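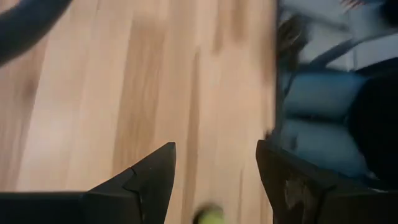 Trosedus (home pickup kit)

Trosedus is a tabletop and floor-level robot arm kit sold by Tusau, a small maker of household automation products based in Cumville. It is meant for picking up light objects and putting them somewhere else, and it has found most of its buyers among hobbyists, after-school clubs and people who simply like the idea of a machine that will tidy up after the dog. The kit comes with an arm, a two-finger gripper, a small wrist camera, a base that can be clamped or bolted down, and a program called Bucur that runs on an ordinary home computer. A ready-assembled version is offered as well, along with a setup service for buyers who live close enough to Cumville to make use of it.

Background

Tusau began as a repair shop for motorized window blinds and stairlifts, and a good deal of that early work can still be felt in the kit, which uses plain screws, labeled wires and parts that come off without a fight. The company had sold a simpler arm before Trosedus, but it had no camera and had to be told exactly where everything was, so it was happiest when nothing in the room ever moved. Owners liked it all the same, and many of them wrote in with the same wish: an arm that could look before it reached. Trosedus was the answer to those letters. It went on sale in September, first to people who already owned the older arm and then to everyone else.

Design

The arm has a shoulder, an elbow and a turning wrist, and it can reach down past the edge of its base to work on the floor. The gripper is made up of two black fingers that face each other and close toward the middle. Their angular shape suits small things lying on a flat surface, where a wide, blunt jaw would tend to bump the object away before getting hold of it. Replacement fingers are sold in sets of 2 and are easy enough to change at the kitchen table with the little wrench that comes in the box.

The camera rides at the wrist and looks out along the fingers, so the gripper is always in its view. This is a great help on the final approach to something small, such as a yellow-green ball on a wood floor, when a camera across the room might have the arm itself in the way. The price of such a close seat is that the picture smears when the arm is moving fast, and floorboards and cushions alike can turn into long soft streaks. Bucur deals with this by slowing the wrist as the fingers come near their target and by waiting for a sharper view if it has lost track of things.

Software

Bucur is the part of the product that owners spend the most time with, and it is a friendly program once the first evening is over. Jobs are taught by hand: the owner guides the arm through a pickup using a small controller, and the program saves both the movements and what the camera saw along the way. The printed guide suggests 45 practice runs for a new object, spread over different spots and different times of day so that the arm gets used to morning light, lamp light and everything in between. Fewer will often do for a ball or a block, while soft toys and socks tend to need more patience.

Saved jobs can be named, copied and shared as files. There is no monthly fee for the basic program. A paid add-on lets one computer run more than one arm, which is chiefly of interest to schools and clubs.

Versions and service

The kit is sold in 2 forms. The build-it-yourself box takes most people a weekend, though a patient builder with a clear table can finish sooner. The assembled version arrives with the arm already tested and needs only to be fixed in place and plugged in. Both come with the same camera, the same fingers and the same printed guide, a spiral-bound book with large drawings that has been much praised by older buyers.

The setup service covers Cumville and the towns nearby. A technician brings the arm, helps choose a place for it, checks that the cables have room to move and stays through the first pickup job. Visits last up to 4 hours, and a follow-up phone call is included in the price. Owners farther away can send in recorded runs for the staff to look over, and replies usually come with a page or more of kindly worded advice.

Use in the home

Tusau recommends starting on a bare, level floor with a single brightly colored object, and only then moving on to busier corners of the room. Rugs with deep pile are a known trouble, as the fingertips can catch in the loops. Dark objects on dark floors are harder for the camera to pick out, and shiny ones may fool it altogether when the sun is low. The guide has a whole chapter on clutter, with the gentle suggestion that bedding, bags and brushes be moved out of reach while a new job is being taught and brought back little by little afterward.

The arm is intended for light things only, and it should not be used around glass, hot drinks or small pets that cannot be kept at a distance. A stop button on the base cuts power to the motors. Children under 10 are expected to have a grown-up with them whenever the arm is switched on.

Care is simple. The fingers should be wiped with a dry cloth after floor work, the camera cover cleaned with the same cloth folded to a fresh side, and the wrist screws checked from time to time for looseness.

Reception

Early owners have been fond of the arm and a bit less fond of its noise, a steady whir that carries into the next room. Club leaders have spoken well of how easy it is to repair, and several have kept their first set of fingers in service long past the point where they looked new. The most common complaint concerns the length of the controller cable, which many find too short for teaching floor jobs from a chair. Tusau has since offered a longer cable as a separate item, and it is included with assembled arms ordered after December 1, 2025.

See also

Home robot
Robot gripper
Wrist-mounted camera
Teaching by demonstration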